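Subject: Re: [workshop-bots] Chess arm, where I've got to

Hi all, quick one before I have to go out, reply to the earlier message is further down. The Tilcombe arm in the simulator, small board, five pieces:
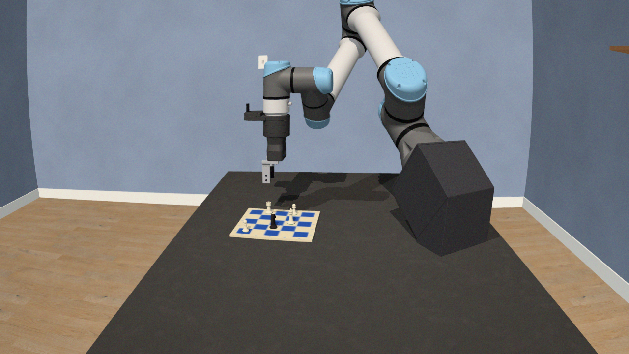 What do you need to have sorted before you let an arm play on a real board?
A way of stopping it that doesn't go through the same computer that's driving it, and a height limit the software can't talk its way past. Everything else can be fixed later with swearing.

Right. State of things.

Simulator first. It's a cut-down board for now, not the full 64 squares, and will stay that way until pick and place is boring. One black piece, the rest white. Not a legal position, don't write in. I want a tall piece close to a pawn so the fingers have to come down in a tight gap, and one piece out on a corner by itself as the easy case.

Easy case works. Corner pawn, up, over, down, let go. Did 400 of those overnight with the start position jiggled a bit each time and the only failures were when the jiggle put the pawn half on the border, fair enough. The tight gap is another matter. It gets the piece it's after but the open finger brushes the neighbour on the way in. Sometimes just a nudge, sometimes over it goes. Tried turning the wrist so the fingers open along the row, better for one piece and worse for the next. I think it needs to choose the angle per piece, looking at what's next door. Half written. Very ugly.

Other thing is speed. The planner takes around 2 seconds a move which is fine for chess, but it likes to swing the elbow right round to the far side for no reason I can see. In the simulator who cares. In the shed there's a shelf there. I've put a box in where the shelf is and told it to keep out, and now it sometimes says no path at all and sits there sulking. If anyone has got the Lumenta planner to prefer small joint moves over short hand moves please tell me which setting, I have read the page about six times.

Now the questions:

> On the chess arm. I've been thinking of doing the same in the
> Hundwood workshop with the old arm off the sorting bench. Three
> things before I spend any money.
>
> Are you finding the pieces with a camera or just trusting that
> they're where they should be?
>
> What are you using for finger pads? Ours are hard plastic and
> they slide straight off anything round.
>
> And is the simulator really worth the bother? We could have the
> thing bolted down and moving in an afternoon. I've never had a
> simulation that told me anything I didn't find out quicker by
> breaking something.

Camera. Just trusting at the moment. The program keeps its own list of what's where and updates it after each move. Falls apart the minute a piece gets knocked so the camera has to come, but I wanted the moves right first, otherwise you never know which half is wrong. Plan is one looking straight down, check the board after every move, stop if it doesnt match the list. Stop, not try to be clever.

Pads. On the real gripper, bicycle inner tube, cut flat and stuck on with contact glue. Rough the plastic up first or it peels. Lasts a few weeks. Tried foam, too squashy, pieces came up tilted and went down tilted. Grab below the head on pawns, never the head itself.

Simulator. For one afternoon's messing about no, bolt it down and go. For me yes, because the shed has no heating and I can leave it running while I'm asleep. It also found the elbow thing, which would of gone through the shelf. What it won't tell you is anything about grip. Friction in there is a number I made up. So don't belive any result that depends on a piece slipping or not slipping.

One warning re bolting down: check what the bench weighs. Ours walked across the floor at full speed before we screwed it to the wall.

Parts, as asked off list. Gripper is the Prokcombe one, second hand, 607 on the label, the newer ones have different bolt holes so measure before you order the bracket. I made the bracket wrong twice. Drawing's in the shared folder under brackets, use the one ending in c, ignore a and b.

Next for me: angle per piece, then another overnight run, 2,000 this time, on the tight gap only. Will post the numbers even if they're bad. After that the real board, slowly, with one hand on the stop button.

Still after a spare cable chain if anyone has a metre going. And whoever borrowed the small torque driver can I have it back pls.

Got to run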